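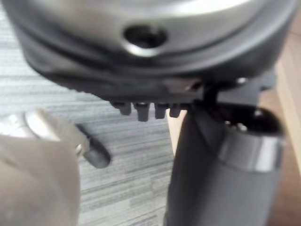
**Glenys Birkett**, owner and string maker, Astine Archery

Small shop, one long counter, arrows cut while you wait. Been going 7 years now. Started out in the back of a feed store making strings for friends, then friends of friends, then it got silly and we rented a proper place.

## What we do

- Custom strings and cables, compound and recurve. Any two colors, third color is extra
- Arrow building. Cut, squared, fletched, nocks tuned
- Bow setup and paper tuning, by appointment
- Press work. Please don't try it at home with a rope and a buddy

Stock is mostly target gear, some hunting. We carry the Comura stabilizers and the full Visasora rest line, left hand too (ask, the lefties are in the drawer). Chornovol quivers when we can get them, next batch due in February.

## Turnaround

Strings ship in 5 working days. Busier before indoor season, so order early. Arrows usualy same day if the shafts are in stock.

## The range

3 lanes out back, 20 yards only. Bag targets, field points, no broadheads!! Lane time is free for an hour with any setup. Kids fine with an adult.

## Who you'll talk to

Me, mostly. I shot indoor league for years, bad shoulder now so I tune other peoples bows. More than 60 strings on the order sheet right now so if the phone rings out leave a message, I call back after 4 pm.

Returns: unused, in the bag, with the slip. Custom strings can't come back.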